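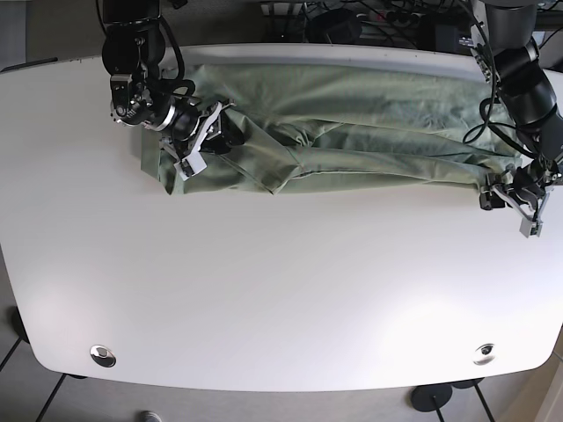
Sage-green garment laid lengthwise on the white table, one end still bunched.

Folding notes: long garments and T-shirts

The Ganau laundry room bulletin of March listed one folding method for everything. Blandine Delorme has since split it into two, and the revised sheet applies from Sep 1, 2021.

Long garments are laid lengthwise, with one leg stacked over the other and the seams matched. Creases running diagonally across the cloth usually mean the legs have twisted against each other. Hold both ends, pull lightly and lay the piece down again before making the first fold. Fold in half toward the waist, then in thirds. The finished width is 8 inches, which matches the shelf dividers.

T-shirts take more preparation. A shirt that comes out of the basket folded over itself should be opened fully before any fold is made - sleeves out, hem flat, print facing down. Pulling on one band of fabric only raises a ridge and leaves the rest of the shirt wrinkled.
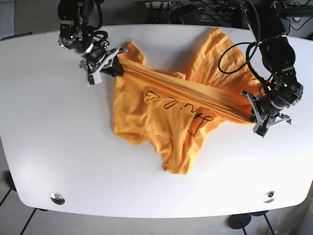
Do printed shirts need to be ironed before folding?
Smoothing by hand is enough for most cotton shirts. If one is ironed, turn it inside out first and keep the iron off the print.

Volkan Bayram checked the new sheet against a batch of 97 pieces. Trousers gave no trouble. The shirts that failed were mostly ones with the hem turned under, so step 2 now says to run a hand along the hem before folding the sides in.

Copies of the sheet are in the rack by the shelves. Corrections go to Baiba Žukauskas.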